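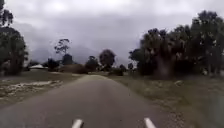 The road out past the last houses, with grass on both sides.

Saving Seed from the Flower Bed

Dry seed is easy to save and costs nothing but a little time at the end of the season. These are the tips we use for zinnias, marigolds, cosmos, calendula, poppies and the other annuals most people grow in a home bed. Updated September 2024.

When to pick

Leave the flower heads on the plant until they are brown and papery. Seed picked green will usually shrivel and will not sprout well. With zinnias and marigolds, wait until the stem just under the head has turned brown too.

Pick in the afternoon on a dry day, after the dew is gone. If a week of rain is in the forecast and the heads are nearly ready, cut them with a long stem and hang them upside down in the garage.

Poppies are ready when the pod rattles. Tip the pod into a paper bag before you cut it, or half the seed will end up on the ground.

Calendula and cosmos drop their seed fast once they are ripe. Check them every 2 days. A piece of old nylon stocking tied over the head will catch whatever falls.

Mark the plants you want to save from while they are still in bloom. A twist of yarn on the stem works fine. In the fall every brown zinnia looks like every other brown zinnia.

What not to bother with

Hybrid plants (marked F1 on the packet) will grow from saved seed, but the flowers may not look like the parent. If you don't mind a mix, save them anyway.

Skip any plant that had mildew on the seed heads or looked sickly all summer. Double petunias and some of the fancy sunflowers make little or no seed.

Drying

Spread the heads in one layer on newspaper, a window screen or a paper plate. Do not use plastic or waxed paper. Keep them out of direct sun and away from the stove. An upstairs closet shelf is good if the house is dry.

Give small seed a week and large seed two. A dry sunflower or nasturtium seed feels hard and will not dent under a fingernail. If it dents, give it more time.

Never dry seed in the oven, even on the lowest setting. Most ovens will not hold a temperature low enough, and cooked seed looks the same as good seed until spring.

Cleaning

Rub the heads between your palms over a big bowl. For zinnias, pull the petals out and look for the flat, arrow-shaped seed at the base. Marigold seed is the black sliver with the tan tuft, and the tuft can stay on.

A kitchen strainer takes out most of the chaff. For fine seed, tilt a dinner plate and tap the edge. The seed rolls down and the fluff stays put. Blow very gently, outdoors, and not over poppy seed at all.

You don't need to get it spotless. A little chaff in the envelope does no harm if it is dry.

Labeling

Write the label before you fill the envelope. Put down the name, the color, the year and the height if you know it. Use pencil or a laundry marker. Ballpoint fades and gel pen smears.

Plain coin envelopes are the best container for small amounts. Tape the bottom corners for poppies and snapdragons, as fine seed will leak out of the fold. We bought a box of the Brelumine ones years ago and are still using them. Old bank envelopes cut in half and taped do the same job.

Storing

Put the envelopes in a glass jar with a tight lid and keep the jar somewhere cool and dark. The back of the refrigerator is good. The cupboard over the stove is the worst place in the house.

To keep the air in the jar dry, add two tablespoons of powdered milk folded up in a tissue with a rubber band around it. Change it in January. The little packets that come in shoe boxes also work if they are fresh.

When you take the jar out of the refrigerator, let it come to room temperature before you open it. Otherwise water will condense on the envelopes.

Mice will eat sunflower seed right through paper, so don't leave it in the shed.

Testing old seed

Lay ten seeds on a damp paper towel, roll it up and put it in a sandwich bag on top of the refrigerator. Look after a week. If seven or more have sprouted, sow as usual. If four to six have sprouted, sow twice as thick. Fewer than that, buy new.

Zinnia, marigold and cosmos seed is usually good for three years or longer. Larkspur is best used the next season.

Leftovers

Leave some heads standing for the goldfinches. They like the coneflowers best and will work on them well into winter.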